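## Setting Up Your First Tournament in Kirkholm

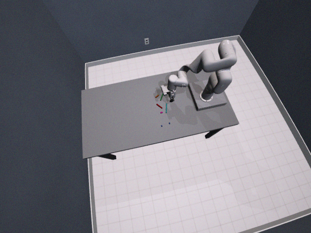
Before anybody sits down to play, give yourself a quiet half hour with the Kirkholm tournament clock and get the structure the way you like it (it's much easier now than with a room full of people asking when the first break is!). Your settings are saved as you go, so you can wander off for coffee and come back.

1. Open **Events** and choose **New**. Type a name your players will recognize, such as "Drurell Spring Hold'em."
2. Under **Entries**, set the player limit. Kirkholm takes up to 199 players in one event, and late arrivals go on the waiting list by themselves.
3. Pick a blind schedule. **Jia** is the gentle one, with long levels and plenty of play, and **Pakuston** moves along nicely on a weeknight.
4. Enter the starting stack and the number of re-entries allowed. We set re-entries to 2 for most club games, but please follow your own house rules.
5. Open **Payouts** and choose how many places get paid. You can type over any prize you don't care for, and the total at the bottom will turn red until it matches the pool again.
6. Press **Draw Seats**, then print the list or send it to the lobby screen.

**Note:** Blinds can be edited while the clock is running, but only for levels that haven't started yet.

**Caution:** Pressing **Draw Seats** a second time reshuffles everyone, including players already sitting behind their chips. To move one person, tap the name and choose **Move**.

If the lobby screen shows code 43, the display has lost the clock; choose **Reconnect** on the main computer.

*Guide written by Xinyi Zeng, March 2023*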